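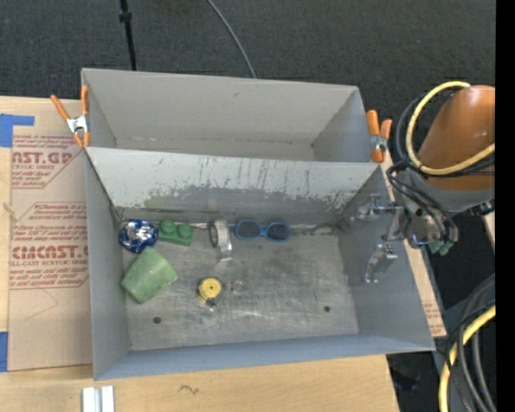 A gray metal bin with a sloped divider, clamped at both ends. The front compartment holds the small items; the rear one is empty.

Print this article | E-mail this article

Dividing the Catch-All Bin
By Kenta Kobori
June

The open metal bin is the least specialized container in a workshop, and it fills accordingly. Tape, sunglasses, a cup and a toy block end up on the same floor, and the user sorts through all of them to reach one.

A single lengthwise divider changes the arrangement at low cost. Set at a slope, the panel gives the front compartment a back wall that leans, so small items tend to collect along its base. The rear compartment can be kept clear for incoming material.

Fixing the panel is the main decision. Rivets are permanent. Magnets hold poorly on painted steel once the paint is thick. Spring clamps on the rim, such as the orange-handled pair on this bin, come off by hand and allow the panel to be moved when the contents change. The jaws should close over the rim and the panel together, with no gap between them. Kirora and Madigan both sell clamps in suitable sizes, and a jaw opening of 2 inches is enough for most bins.

Wear appears first on the lower half of the panel. On this divider the paint has a ragged, chipped edge along a darker band, and the upper half carries short vertical scratches. The floor of the front compartment is scuffed bare metal. Repainting is optional indoors. A cut rubber mat reduces noise and slows further scuffing, but it also holds grit and should be lifted out for cleaning every 6 weeks.

Contents need their own rules. Rolls of tape are best stored flat, with the loose end folded under. Eyewear should not share a compartment with metal tools; a shelf 12 inches above the bench is adequate. Foil and other scrap go out at the end of the day.

Seams collect dirt at the lower corners, including in compartments that see little use. A stiff brush works better than a cloth - the bristles reach into the fold of the metal.

Print this article | E-mail this article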